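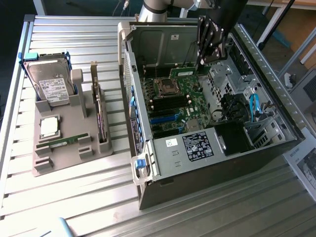
What Is Inside a Desktop Computer?

A desktop computer looks like one big machine, but it is a box full of smaller parts. Each part has one main job. When the parts are joined together, they can run a game, show a movie, or save your homework.

The box is called the case, or the chassis (say "CHASS-ee"). It is mostly made of sheet metal. A tall, narrow case is called a tower. To work on a tower, people often lay it on its side and take off the side panel. Then everything inside can be reached from the top.

The motherboard

The biggest flat part inside is the motherboard. Many motherboards are green. Thin lines of copper run through the board, and electricity travels along them from one part to another. You can think of them as streets in a town. Every other part of the computer connects to the motherboard in some way, either by sitting in a slot or by a cable.

The processor

The processor does the thinking. It is also called the CPU, which is short for "central processing unit." It is a small square with a metal lid. The lid is called a heat spreader, and its job is to carry heat away from the chip underneath.

The processor sits in a socket on the motherboard. A metal frame holds it down. If the socket is empty, the computer can't do anything at all, even if every other part is in place.

Memory

Memory is also called RAM. It comes on long, thin boards with black chips on them. The computer uses memory for whatever it is doing right now. If you are writing a story, the words you just typed are in memory. When the power goes off, memory forgets everything.

Memory boards go into long slots near the processor. The slots are close by so that the two parts can trade information very quickly.

The hard drive
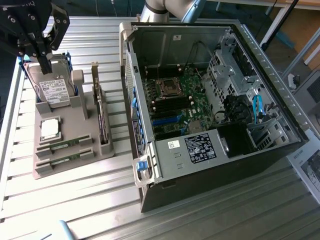

A hard drive remembers things even when the computer is turned off. Inside its metal shell are round, shiny disks that spin very fast. A tiny arm moves over the disks to read and write information. Hard drives for desktop computers are often the 3.5-inch size. The label on the outside tells you who made the drive and how much it can hold.

A drive may have a plastic holder around it called a caddy. The caddy helps the drive slide into its place in the case, which is called the drive cage. Drives should be handled gently. A hard bump can damage the disks inside.

Expansion cards

An expansion card gives the computer something extra. One kind helps it draw better pictures on the screen. Another kind gives it more places to plug things in. The card stands on its edge in a slot on the motherboard, and a metal bracket at the end of the card lines up with an opening in the back of the case.

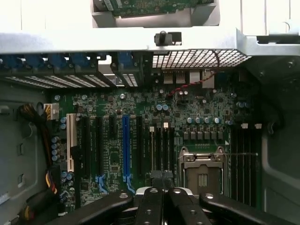 Blue plastic clips mark the tops of the expansion-slot openings.

The power supply

The power supply is a metal box with a bundle of cables coming out of it. It takes electricity from the wall and changes it into the kind the computer parts need. The cables have wires of different colors. Yellow, red, and black are common ones.

Never open a power supply. It can hold a dangerous charge even after it is unplugged. If you want to look inside a computer, ask an adult first, and make sure the plug is out of the wall.

Words to know

Chassis: the case that holds the parts.
Socket: the place where the processor sits.
Slot: a long, narrow opening that a board or card fits into.
Caddy: a plastic holder for a drive.
Bracket: the metal strip at the end of a card.

Try it

Ask an adult whether there is an old computer at home or at school that no longer works. With the plug out and the side panel off, look for the motherboard first. Then see if you can find the memory slots and the drive cage. Draw what you find and label each part.

Joubert Science Pages for Kids
Updated August 13, 2024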